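**Caderno da oficina de decoração, sábado, fim da tarde**

Começo pelo que interessa a quem abrir isto na segunda-feira: o pavilhão grande da Quinta Skendel está medido, e o arco de madeira do casamento da Zainab Lawal fica encostado à parede do lado do vale, e já não junto à porta, como tínhamos desenhado. A Rakiya esteve lá comigo e convenceu-me em dois minutos. Ao fim do dia a luz entra por trás dos convidados e apanha os noivos de frente, uma maravilha! (No desenho antigo ficavam os dois em contraluz, coitados.)

Experimentámos depois os panos do tecto. O linho cru cai muito melhor do que o voile, mas pesa, e com 4 pontos de fixação faz uma barriga feia a meio. Pusemos mais uma linha de cabo ao longo da viga central e ficou logo outra coisa. O Valdis pede que ninguém aperte os esticadores até ao fim antes de os candeeiros estarem pendurados, porque a viga cede um bocadinho e depois é preciso recomeçar tudo. Já me aconteceu na Didlow e não quero repetir.

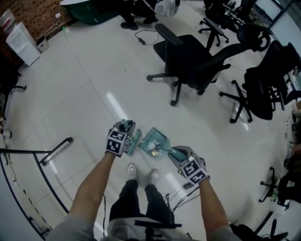

Quanto às luzinhas, temos 1.000 no rolo novo e chegam para o tecto, mas não para as duas árvores da entrada. Ainda pensei em roubar algumas ao corredor, só que o corredor às escuras é uma tristeza, e a avó da noiva anda de bengala. O Musa vai perguntar à Stotirance se nos alugam outro rolo igual, do branco quente, por favor, que o branco frio faz toda a gente parecer constipada.

As flores: a Tahira trouxe três ensaios de centro de mesa. Gostei muito do baixinho, com eucalipto e ranúnculos, que deixa as pessoas verem-se umas às outras enquanto jantam. O alto é lindíssimo, mas abana quando se puxa a cadeira. Fica para a mesa do bolo.

O orçamento vai em 3.666 euros com o transporte, ainda sem as árvores. A Zainab pediu para ver tudo junto antes de decidir, e acho muito bem.

Falta:

- confirmar com a quinta a hora a que abrem o portão
- lavar e passar o linho (ferro a vapor, sem goma)
- pedir à Rakiya a planta das mesas corrigida
- devolver o escadote à Zou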